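Category: Crew Wanted / Road Trips & Touring

Two seats going in the van – north coast loop in September

Hi all. I've got a long-wheelbase camper called Ayaaba (she came with the name painted over the back door and I've grown fond of it) and I'm looking for two people to share the driving, the gas and the cooking on a slow loop up the coast and back through the mountains. I did most of this route on my own last year and had a great time, but eight hours a day behind the wheel with only the radio for company gets old, and I kept driving past good walks because I was too tired to get out and do them.

The plan so far: we leave from the park-and-ride at Poltine at 7 in the morning, early enough to get clear of the commuter traffic, and take the old coast road instead of the interstate. The first night is at the Skedside campground, 141 miles up, and I've booked a pitch there already. It's a nice easy first day with time for lunch somewhere and a swim if anybody's brave enough. After that I'd like to keep it loose. The whole loop comes to 800 miles and I've allowed 20 days, so we'll have plenty of time to stay put when we like a place or sit out the rain when we don't. The longest leg is the one over the pass, 343 miles with hardly anywhere to stop, and I'd really like three of us taking turns that day!

What I'm looking for: a full, clean license and some experience driving something bigger than a car. You don't need to have driven a camper before – we can go out for a practice afternoon and you can try reversing her around an empty lot until you stop sweating. She's a manual, so you do have to be happy with a stick shift. I'm an early riser and I go to bed early too. If you like to sit up until two with a guitar we probably won't suit each other, though a guitar before ten is very welcome.

Sleeping: there are two berths in the van (I get one, sorry, my back insists) and a two-person tent with good thick mats. If you're a couple or a pair of friends, you could have the tent the whole way. If you're coming separately, one of you gets the second berth and the other gets the tent to yourself, and you can swap whenever you feel like it. Bring your own sleeping bag, a proper one, as it gets cold up by the pass even in September.

Money: we split gas, campground fees and groceries three ways. I pay for insurance and anything that falls off the van. I'm not making a cent on this and I don't want a deposit, but please only say yes if you mean it, as last time somebody dropped out the night before and I'd already bought all the food.

Speaking of food, we cook most nights. I do a decent chili and a lot of things with rice. Vegetarians are fine, and so are picky eaters if they'll take a turn at the stove. I do want one dinner out at Nuvolari, a little Italian place by the harbor on day four or five, where I had a plate of clams last year that I've been thinking about ever since.

No smoking in the van, please, and no pets this time. One medium bag each, something soft that squashes, plus boots and a rain jacket. Wheeled suitcases don't fit in the lockers, I've tried.

If that sounds like your kind of trip, send me a message through the board by the end of June. Tell me a bit about yourself, what you've driven, where you've been lately, and what you'd want to stop and see along the way. I'll write back to everybody. Then we can meet up for coffee in Poltine and look at the map together, and if we still like each other after an hour of that we're probably good to go.
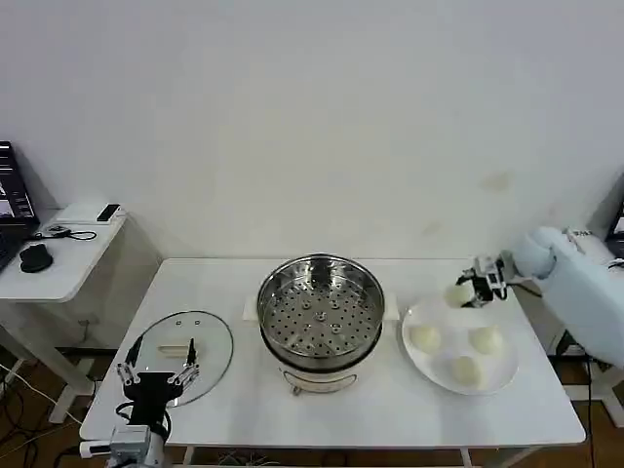

Steamer pot with its metal basket, on the table.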